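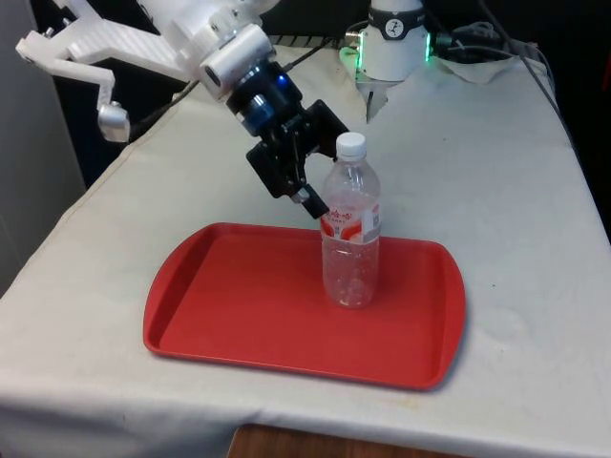 A water bottle standing on a red tray.

Geerts Clinic to open kidney stone program in Balldale

5/2/22

Geerts Clinic will start taking patients for a new kidney stone prevention program at its Balldale office this month, the clinic said. The program is meant for adults who have had at least one stone and want to lower the chance of having another.

Until now, patients in Balldale who needed follow-up care after a stone had to go to Korulgate, where the clinic has its main office. The Korulgate program will keep running on its current schedule, and patients who are already enrolled there can stay or ask for a transfer. Records will move with them, and a new referral is not needed for a transfer.

The Balldale program has room for 90 patients in its first year. The clinic said 169 people from the Balldale area were seen in Korulgate for kidney stones last year, and that many of them did not come back for a second visit. In a short survey sent out in February, the drive was the reason given most often. Parking in Korulgate came next.

Each patient in the program will have five visits over the year. The first one is the longest and covers medical history, current medicines, diet and any past stone reports. If a stone was saved and tested, the clinic asks patients to bring the lab result or have it sent ahead of time. Different kinds of stones call for different advice, and the staff would like to know the type before the first visit if they can.

After that visit, patients collect their urine at home for a full day and bring the container back to the office. The test shows how much urine the body makes and measures calcium, oxalate, citrate, sodium and other substances linked to stones. Containers and written directions are handed out at the front desk. The clinic asks patients to eat and drink the way they usually do on collection day, so the result reflects a normal day at home.

The second visit goes over the results. A dietitian and a kidney care nurse will be in the room, and a doctor joins when medicine is being considered. The remaining visits are shorter and can be set up by phone or at the desk. One of them may be done as a video call if no lab work is due.

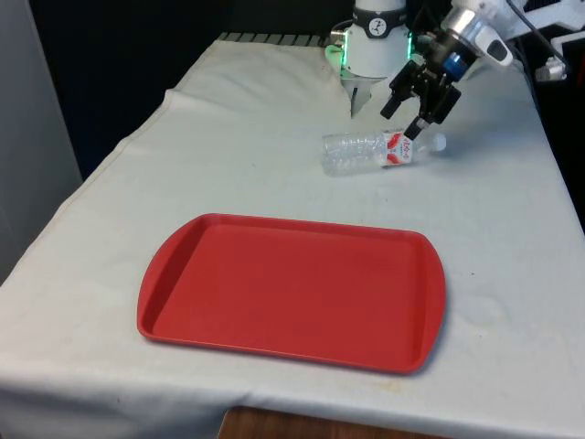
Water bottle and red tray on a cloth-covered table.

Most of the advice in the program has to do with everyday habits. Patients are asked to spread their drinking over the whole day and to have something before bed. Plain water is the usual choice. The right amount varies from one person to the next, and the clinic sets a target for each patient after the home collection is back. People with heart failure or advanced kidney disease may be told to limit fluids and should not raise their intake without talking to their own doctor first.

Salt is another large part of the discussion. A diet high in sodium can raise the amount of calcium in the urine, and a lot of the sodium people eat comes from bread, canned soup, deli meat and restaurant food. The dietitian will go through a food log with each patient and look for changes that fit the household budget.

Patients often arrive having cut out milk and cheese, the clinic said. In most cases it does not recommend this. Calcium eaten with a meal can bind oxalate in the gut, and a low-calcium diet may make some stones more likely. Calcium pills are a separate question and should be brought up at the first visit, along with vitamin C, fish oil and any other supplement. Patients should bring the bottles or a list with the doses.

The program does not treat stones that are causing pain now. Anyone with severe pain in the side or back, fever, chills, vomiting or trouble passing urine should call a doctor right away or go to an emergency room. Patients who have a stone removed or broken up at a hospital can join once their surgeon has cleared them.

Visits will take place on the ground floor of the Lindberg Building, in the rooms the clinic used for physical therapy before that service moved down the hall. The space was repainted over the winter and has a new lab window, so blood draws and container drop-offs can be done without going through the main waiting room. The side entrance next to the parking lot has a ramp and will be open during office hours. The front entrance stays open as before.

A referral is required for new patients. Primary care offices in Balldale and Korulgate have been sent the form, and hospital discharge staff can fill it out too. The clinic will call patients within three business days after a form comes in. People who do not have a primary care doctor can call the front desk and ask for a general visit first – the referral can be made at the end of that appointment.

Coverage depends on the health plan. Visits with the doctor and the nurse are billed as regular office visits. Some plans pay for time with a dietitian only when certain conditions are listed on the claim, and patients are urged to check with their insurer before the first appointment. The home collection test is billed by the lab. The clinic has a sliding fee scale for people without insurance, and the application is the same one used for its other services. Last year's approvals carry over until they expire. 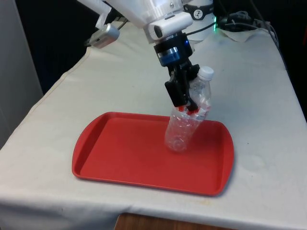

A clear plastic water bottle held above the tray.

Along with the medical visits, the clinic plans a series of free evening classes in the meeting room of the Lindberg Building. The classes are open to anyone, including family members and people who are not patients. Topics include reading food labels, packing a lunch with less salt, and what to ask after a trip to the emergency room. The room is small and sign-up is required. Handouts from each class will be left at the front desk for people who could not get a seat.

The first class will deal with staying hydrated in hot weather and at work. Stones are seen more often in warm months, and people who work outdoors or who cannot take regular breaks may have trouble drinking enough. The class will cover ways to plan fluids around a shift, along with signs of dehydration such as dark urine, headache and dizziness. Employers in the area may ask for the same talk to be given at their workplace, and the clinic will set those up as staff time allows.

The clinic said it will review the program after the first year and decide then whether to add more places. It will look at how many patients finish all their visits and whether their second home collection differs from the first. Patients will be asked for permission before their results are used in the review, and saying no will not affect their care.

Referral forms, the class sign-up sheet and the fee scale application are available at the front desk in Balldale and at the Korulgate office. Patients who need an interpreter should say so when booking. Phone lines at both offices close during the lunch hour, and messages left then are returned the same afternoon.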